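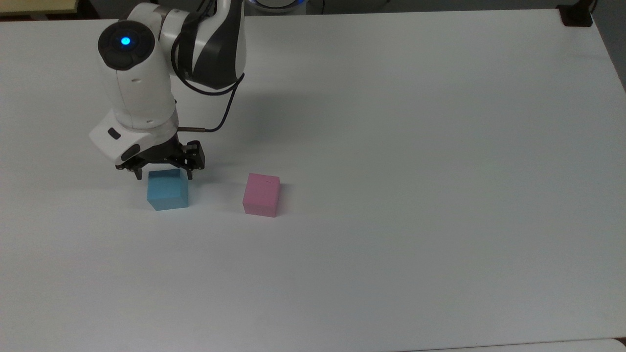
Getting the cubes ready

Right, blocks first. I used to think any old toy brick would do for stacking and sorting practice, and then I spent a whole wet afternoon in February chasing a wonky one round the table. So now I make my own, and they're dead easy once you've got the knack.

You only need two to start with, in colours you can tell apart at a glance. I like pale blue and pink, mostly because that's what I had left in the cupboard (the pink is Dogar casting resin, the blue is a mix of Veltum white and a tiny drop of ink). Go gently with the ink! One drop too many and you've got navy.

Pour the resin slowly into a silicone cube mould and give the sides a tap to bring the bubbles up. Leave it overnight. The packet says you can turn them out sooner, but I've ended up with soft corners every time I've been impatient.

Once they're out, rub each face on a sheet of fine sandpaper laid flat on something hard. Keep the cube moving in little circles and turn it often - otherwise you lean on one side and end up with a wedge. Stop as soon as the shine has gone. A matt face is much nicer to grip and doesn't throw reflections about.

Sorting out the table

A plain white top is best for this, with nothing patterned underneath. Mine was a Lelodau desk top that I rubbed down and gave two coats of matt paint. Wipe it over with a barely damp cloth before you start and let it dry properly, as dust makes the cubes skid.

Setting them out

Put the blue one down first, then the pink a short way off to the side. Leave enough room between them to get at either without knocking its neighbour. If you want to go back to the same spots each time, make a faint pencil dot at each corner - it rubs off with an ordinary eraser.

Have a few goes at picking up just the one and putting it back on its dots before you try stacking. My first towers were terrible, by the way. The Stellach forum has a long thread on getting the edges to line up, and it's well worth a read with a cup of tea.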